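写给已经用过一段时间比特币钱包，但还没有自己管理过“零钱”的人。我用的软件是 Stivham 桌面钱包，查询手续费用 Vundon 浏览器。如果您用别的钱包，菜单的名字会不同，步骤差不多。

中文不是我的母语，有的术语我会在括号里写英文，方便您对照软件的界面。

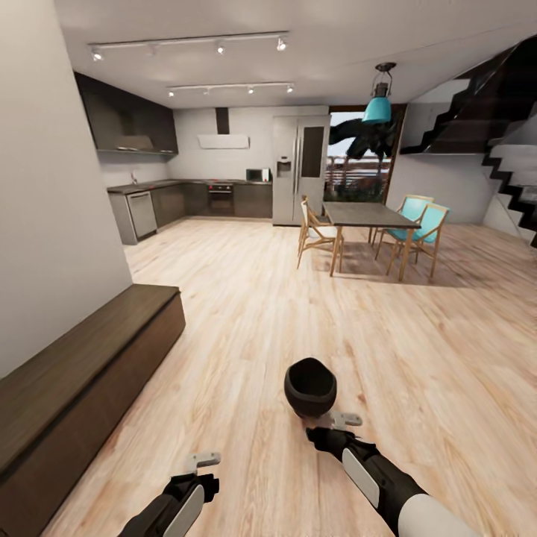
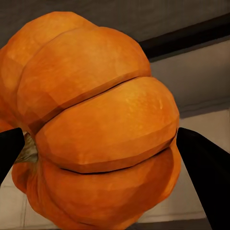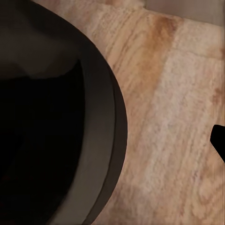

# 怎样合并钱包里的小额 UTXO

## 先说清楚钱包里有什么

钱包界面上只显示一个余额，但是在链上，这个余额是由许多笔“未花费的输出”（UTXO）组成的。每次有人付款给您，就会多出一笔。每次您付款给别人并且有找零，找零也会变成新的一笔。

付款的时候，钱包要从这些 UTXO 里挑选，把它们作为交易的输入。输入越多，交易占用的空间越大，手续费也越高。手续费和金额大小没有关系，只和交易的大小（vByte）以及您选择的费率（sat/vB）有关系。

所以，一个收过很多次小额付款的钱包，在网络拥堵的时候会很难用。我自己遇到过一次：想付一笔不大的钱，钱包给出的手续费让我以为是软件出错。后来我打开输入列表，看见里面全是很小的 UTXO，才明白问题在哪里。

合并（consolidation）的意思，就是在费率低的时候，把多笔小额的 UTXO 发送给自己的一个新地址，变成一笔比较大的。

## 什么情况下不要合并

请先读这一节，再读步骤。

合并会把几笔 UTXO 放在同一笔交易里。看到这笔交易的人，很容易推断这些输入属于同一个人。例如，您从一家实名的交易平台提过币，又从一个朋友那里收过币，如果把两者合并，平台和朋友都可以顺着交易看到对方的那一笔。这种联系写在链上以后，没有办法删除。

我不合并的有下面几种：

- 来源不同，而且我不希望它们被联系在一起的；
- 不认识的人发来的极小金额。这有可能是“粉尘攻击”，目的就是等您把它和别的币一起花掉；
- 还没有确认的；
- 金额小于花费它所需手续费的，合并它只会亏钱。

关于最后一条，我给自己定了一个简单的界线：小于 500 sat 的一律冻结，不去动它。大于 500 sat、小于 2,000 sat 的，我会按照当时的费率计算以后再决定。2,000 sat 以上的，在费率很低的时候可以考虑合并。这个界线是我个人的习惯，不是规定，您可以按照自己的地址类型调整。老式的地址（以 1 开头）每个输入占用的空间比较大，界线应当定得高一些。

## 准备工作

**备份。** 请确认您手里的助记词是正确的，而且您能看懂自己的字迹。合并本身不会改变助记词，但是在移动全部或者大部分资金之前，检查一次备份是好习惯。

**更新软件。** 旧版本的 Stivham 没有单独的“币控制”（Coin Control）页面。请从官方网站下载新版本，并且核对签名，不要从论坛里别人给的链接下载。

**打标签。** 进入“地址”页面，给每一个收过款的地址写一个标签，写清楚这笔钱是从哪里来的。我的标签有“Owusu 稿费”、“Hendovmont 市集”、“平台提币”等等。如果您以前没有写过标签，这一步会花很多时间，不过后面挑选的时候您会需要它。想不起来源的，就写“不明”，并且不要和别的放在一起。

标签只保存在您的电脑上，助记词不能恢复它。请在“文件”菜单里选择“导出标签”，另外保存一份。这个文件里有您的收款记录，所以不要放在公开的地方。

## 选择时间

打开 Vundon 的首页，右上角有当前的建议费率，分成“快”、“中”、“慢”三档。合并不着急，只看“慢”这一档就可以。

我的做法是等到“慢”档降到 2 sat/vB。有的时候很快就能等到，有的时候要等几个星期。如果您很久都等不到，也可以接受稍高一点的费率。请比较一下：现在合并要付多少，以后在高费率的时候花费这些 UTXO 又要付多少。如果您根本不打算在近期使用这笔钱，继续等待没有坏处。

凌晨的费率常常比较低，但这不是固定的，我也见过凌晨突然上升的情况。发送之前请再刷新一次页面。

## 操作步骤

1. 打开 Stivham，在“查看”菜单里打开“币控制”。窗口下方会出现所有 UTXO 的列表，每一行有金额、地址、标签和确认数。

2. 点击“金额”这一列的标题，让列表从小到大排列。把不想动的那些选中，按右键，选择“冻结”（Freeze）。冻结只是软件里的一个标记，随时可以解除。

3. 在剩下的里面，勾选同一个来源的 UTXO。请一次只处理一个来源。列表上方会显示已选的总金额和预计的交易大小。

4. 进入“接收”页面，生成一个新的地址，写上标签，例如“合并，稿费”。请不要重复使用旧地址。如果您的钱包同时支持几种地址类型，请选择以 bc1 开头的，以后花费的时候比较便宜。

5. 回到“发送”页面，粘贴这个新地址。在金额的旁边点击“全部”（Max）。这时软件会用已选的总金额减去手续费，所以不会产生找零。如果您手动填写金额，很可能会多出一笔小小的找零，那么合并就没有做干净。

6. 在“手续费”里选择“自定义”，填写费率。请注意单位是 sat/vB。有的软件可以切换成“总手续费”，如果把费率填到那一格里，交易可能根本发不出去；反过来，把总手续费填到费率那一格里，您会付出非常多的钱。

7. 勾选“允许替换”（RBF）。这样，如果交易很久没有确认，您可以提高费率重新发送。

8. 点击“预览”，先不要签名。

## 在预览里检查什么

我会慢慢地看四个地方：输入是不是刚才勾选的那些；输出是不是只有一个；输出地址是不是我自己的（Stivham 会在自己的地址旁边显示一个小标记）；手续费的总数是不是合理。

举一个我自己的交易做例子。我选了九笔输入，费率是 2 sat/vB，预览显示总手续费 1,376 sat。用 1,376 除以 2，得到交易的大小是 688 vByte，和币控制窗口里预计的大小一致，所以我就签名了。如果这两个数字相差很多，请停下来，回到第 6 步检查单位。

使用硬件钱包的人，还要在设备的屏幕上再核对一次地址和手续费。请以设备屏幕为准，不要只看电脑。

## 发送以后

把交易编号（txid）复制到 Vundon 的搜索框里，可以看到它还在等待还是已经进入区块。如果您在意隐私，请通过自己的节点查询，或者至少使用 Tor。用公开的浏览器查询自己的交易，网站会知道是哪个 IP 对它感兴趣。

低费率的交易有可能等很久，这是正常的，您的钱没有丢失。在等待的时候，请不要再花费这笔新的输出。如果费率忽然上升，您又不想一直等，可以在“历史”页面里对这笔交易按右键，选择“提高手续费”。请检查提高以后的总数，不要因为着急就多点几次。

还有一种情况：交易等得太久，被许多节点从内存池里移除了。这时钱包可能会把它显示为“未广播”。您可以重新广播，也可以用同样的输入做一笔费率更高的交易。不管哪一种，原来的输入一直在您的控制之下。

## 几个常见的错误

**一次选了全部。** 很多教程教人按 Ctrl+A 全选，这样做最快，也最伤害隐私。合并以后只剩一笔 UTXO 还有另外一个不方便：您每次付款，收款人都可以看到找零有多大，也就大概知道您有多少钱。我喜欢保留几笔大小不同的。

**忘记了冻结的币。** 冻结以后，有的钱包的“可用余额”会变小。我曾经因此吓了一跳，找了很久才想起来是自己冻结的。

**把合并和付款放在一起。** 有人想节省一次操作，就在付款给商家的时候顺便勾选许多小额输入。在费率低的时候，这样做确实可以节省一点手续费，但是商家会看到您所有的这些输入。

**太频繁地合并。** 每次合并都要付手续费。我一般是攒到一个来源有了好几笔，并且费率也合适，才做一次。

如果您经常收到小额付款，可以问一问付款的一方能不能改成攒够了再付，或者使用闪电网络接收。我的稿费以前每篇单独结算，后来改成每季度一次，币控制的列表马上就短了很多。闪电网络的设置方法和这里的步骤没有关系，我打算在另外一页里写。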